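Notebook | Runs | People | Archive

29/11/2021 -- border dispute coding, Drovar corpus

Reran the classifier on the August communiqués. Of 518 statements, 100 came back as "de-escalatory", including the one where Flirdale's foreign ministry "regrets the necessity" of shelling a ferry wharf.
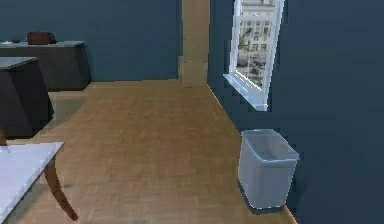

Yu wants "regrets" pulled from the conciliatory list. Agreed. Diplomats regret things the way I regret lunch.
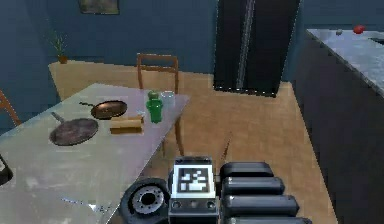 Two pans and a loaf, tabletop.

Soledad Dunleavy recoded 2 batches by hand and disagrees with me on ceasefire language. She's right, annoyingly.
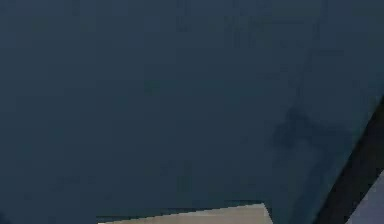
Vuvanis is still the problem case. Its spokesman can fill 2,000 words without naming a neighbour, and the tone scores sit dead flat. Plotted by colour they'd be one even slate blue-grey, a few faint streaks near the top.
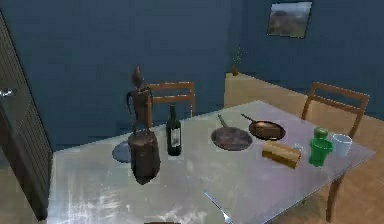

Tomorrow: split "concern" from "grave concern", then rerun. Ask Yu where "deep concern" ranks.

Last updated by S. Dunleavy
Contact | Back to top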